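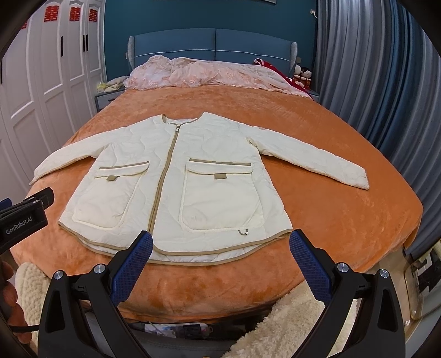 The Quilted Jacket Comes Out Again

There is a week in September when the mornings in Clernisbridge turn sharp and the afternoons stay as soft as July, and it's the week I start laying my jackets out on the bed. I zip them up, spread the sleeves and have a good long look, the way you might look over a friend who has been away all summer (a little tired at the elbows, perhaps, but so nice to see!).

Cream is a brave color for a coat, I know. But put it against something bright, like an orange blanket, and you see why people keep going back to it. The khaki-brown piping gets to do its work, running along the neckline and the hem, and the wavy quilting lines show up as they never do on navy or black. I'm very fond of a collarless neck, too — it leaves all the room in the world for a scarf.

And then the pockets. Two big patch pockets with flaps will carry gloves, a paperback and most of a bakery order, which is how I judge any jacket. Before washing, turn them out completely. I once sent a receipt from Pakzad, the fabric shop on the square, through a full cycle, and picked at the crumbs of it until Thanksgiving.

For the wash itself, check the label, then go cool and gentle, with the zipper closed. Fleleck, the little laundry behind the library, spins quilted things at 400 and no faster, and I've copied them at home for 3 winters now. Dry it flat if you have the space. A spare bed does beautifully with a couple of old towels underneath, and you can smooth the cuffs and pocket flaps with your hands whenever you happen to walk past.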